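Chapter 7
Leaving the Game: Retirement, Load and the Athlete's Head

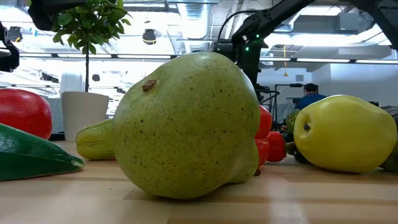
Draft text, rev. 12 Jun 2026. Qiuyue Cheng

Most careers in pro sport end early. Earlier than fans think, and a lot earlier than the athlete planned. Chapter 6 dealt with injury as a cause. This one takes up the rest – burnout, contract trouble, loss of interest, the player who is fit and paid and still wants out.

Start with a case. Markus, a winger at Sornitz, second-tier handball. Signed at 21, stopped at 23. No surgery, no bad knee. He told the club in January, middle of the season, two days before an away match. Coach assumed it was about money. It wasn't. He had stopped sleeping before games, then stopped sleeping before practice, and had said so to one teammate and no one on staff. We come back to him in 7.3 and again in the review problems.

Why open with a player hardly anyone outside Sornitz has heard of? Big names get press, and press gets tidy. Markus kept a training diary, 832 entries, and let us read it. Messy, repetitive, some pages just a time and a body weight. Much better material than an interview given a week after the fact.

What the chapter covers

7.1 Terms. Burnout, staleness, overtraining. Students mix these up every year, so read the section before lecture.
7.2 The Deng scale. How to score it, where it goes wrong. Bring a pencil.
7.3 Warning signs in diaries and attendence records.
7.4 What clubs do now. The Flurken model, with its exit meeting and the six-month follow up call.
7.5 Going back. Some do. Different level, sometimes a different sport.

A word on numbers. The survey used in 7.2 has 2,852 returned forms, all from team sports. Runners, swimmers, skaters are not in there. Do not stretch the results to cover them – exam answers that do will lose points.

Also, language. "Quit" shows up in the older readings and in a lot of locker rooms. We use "stop" or "leave." Quotes are left as spoken.

Before you read on

Write down, in three or four lines, why you think an athlete your own age might leave a paid contract. Keep the page. You will need it it for problem 4.

7.1 Terms

Burnout first. The word came into sport from studies of people in helping jobs, nurses and social workers mainly, and it brought some baggage along.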